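Drawing I, Week 2: One-Point Perspective

Handout by Yanti Ginting, Uswood Evening School

Welcome back! Last week was all about looking, and this week we get to build. Perspective scares people off because it sounds like math class, but you need a ruler, a soft pencil and a bit of patience (plus an eraser, a good one).

Start with the horizon. It's your eye level, always. Sit on the floor and it drops, climb a ladder and it goes up with you. I love showing this one by the window, because you can crouch down and watch the rooftops across the street rise past the horizon – try it on your way home!

Next comes the vanishing point. In one-point perspective, every line that runs straight away from you heads for the same spot on the horizon. Railroad tracks do it, hallways do it, the shelves at the supermarket do it. Lines that run straight across your view stay parallel to the horizon and never meet it.

Now the part I get excited about, which is spacing. Beginners nearly always draw their floor tiles in rows of equal depth, and the floor ends up looking like a ladder leaning on a wall. The rows have to squeeze together as they go back, faster than you'd think.
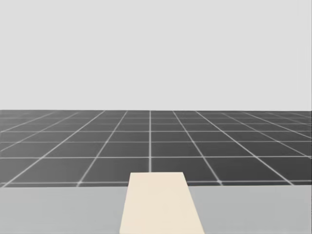
Fig. 1. Tiled floor in perspective. Compare the near rows with those close to the horizon.

To get the spacing right without guessing, use the diagonal. Draw one tile you're happy with, run a line through its opposite corners and carry it on to the horizon. Wherever that diagonal crosses a line going to the vanishing point, you draw the next row. It works every time, and it still makes me grin.

A word on line weight. Press harder up front and ease off as you go back. Melur Lumenta's book Grurnton Interiors has a lovely hallway on page 190 that does this with a single pencil.

For next time:
Draw a tiled floor, 2 versions, one with a high horizon and one with a low one.
Fill a page with quick boxes above and below eye level.
Bring the Trumholm pad, the 100-sheet one, and a longer ruler if you have it.

Next week we turn the box and add a second vanishing point.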